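Mug

A mug is a drinking vessel with a handle, used mostly for hot drinks such as tea, coffee, cocoa and soup. It is usually larger and heavier than a teacup, has straighter sides, and is used without a saucer. Most hold between a quarter and a third of a litre.

The word has been in English since the sixteenth century, at first for an earthenware bowl or pot. Its origin is uncertain, though similar words are found in Norwegian and Swedish. In parts of northern England and Scotland a seller of pots was once known as a mugger. 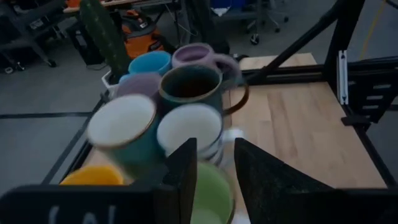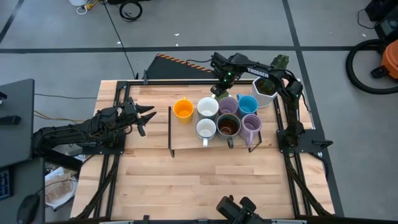 Mugs in several colours.

History

Drinking vessels with handles are found at many prehistoric sites. The early ones were carved from wood or bone, or shaped by hand from clay, and had thick walls. The potter's wheel allowed thinner and more even sides. Metal mugs of bronze, silver, gold and later pewter were also made, but metal passes heat quickly to the lips and was better suited to cold drinks.

Porcelain was first made in China and reached Europe through trade. European makers learned to produce it in the early eighteenth century. Cheaper earthenware and stoneware remained the usual material for everyday mugs, and in Britain much of it came from Staffordshire. Transfer printing, which moved a pattern from an engraved plate to the pot by way of thin paper, made decorated mugs cheap enough for ordinary homes. Printed mugs were sold to mark coronations, elections and military victories.

Enamelled steel mugs became common in the nineteenth century. They were light and did not shatter, and were widely used by soldiers, railway workers and campers. The enamel chips if the mug is dropped, and the bare metal then rusts.

Materials and making

Stoneware is the most common material today, followed by porcelain and bone china. Stoneware is fired at a high temperature and absorbs very little water. Earthenware is fired at a lower temperature and is porous unless glazed. Glass mugs are often used for mulled wine and milky coffee, and double-walled steel mugs for travelling.

In a factory the body is normally pressed in a plaster mould by a turning tool, or cast from liquid clay, known as slip. Handles are often cast separately and joined with slip while both parts are still damp. The mug is dried, fired once, glazed and fired again. Colour may come from the glaze itself, from a stain in the clay, or from a printed transfer fixed by a further firing.

Shape

A wide mug cools faster than a narrow one because more of the drink meets the air. Thick walls take up heat when the drink is poured but lose it slowly afterwards, so some people warm the mug first with hot water. Handles may be a closed loop or, less often, an open hook. The potter Tatiana Procházka divides handles by the number of fingers they admit, and treats the 2-finger handle as the standard for a household mug.

The moustache cup, popular in Victorian Britain, had a ledge inside the rim to keep the moustache dry. The puzzle mug has holes cut in its neck and can only be emptied by covering some of them with the fingers.

Storage

Mugs may be kept in a cupboard, hung from hooks, or stood on a rack or a mug tree. Straight-sided mugs can be stacked if the foot is narrower than the rim, although unglazed feet may scratch the glaze of the mug beneath.

See also

Beaker
Stein
Tankard
Teacup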